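Reading Small Print: handout for session 4

Hello again. Last time we got a bit bogged down in food packets (my fault, I brought too many biscuits), so we never reached the second half of the topic. I've put the main points down here so you can read them before we meet, and we'll use the time for the practical bit.

What I mean by small print

For this course, small print is any writing that sits on a thing and was put there because somebody had to put it there. Washing labels, the panel on the back of a medicine box, the bottom of a train ticket. Adverts don't count, and neither do instructions, although the line gets blurry and Jaime Marinho will argue with me about it when he does his guest slot.

Three questions to ask of any label

1. Who is it talking to? A washing label talks to whoever does the laundry. The batch number on a tin of Illow soup talks to the factory and the shop, and the rest of us just happen to be able to see it. Most labels talk to several people at once, and that's why they look such a muddle.

2. How much of it is words? Symbols save space and get round the translation problem, but you have to have learnt them. I did a quick survey in Cusotdale market last spring and showed 124 people the triangle from a washing label. Only 12 could tell me it was to do with bleach! Electrical goods are even further along this road. Look at the label on a computer power supply and you'll find a circular arrow with a 10 in it, a circled S, and a code like E132068, with hardly a sentence anywhere near them.

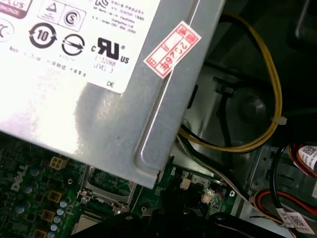 3. What would happen if it were missing? Sometimes a fine, sometimes a ruined jumper, sometimes nothing at all. Try this one at home with the bathroom cupboard.

A bit of background

Bernd Eichhorn's little book on the Frade pottery marks is the nicest thing I know on the subject, and it's in the short loan box. He went through 600 pots and found that 383 had marks only another potter could have read. Chapter two is enough, but do look at the drawings at the back – they're lovely.

For next time

Bring one label you can't make sense of. Photos are fine if the thing is too big to carry. Please write half a page on it using the three questions, by hand or typed, I don't mind which. The room is the upstairs one at the Clultov building again, and the door sticks, so push.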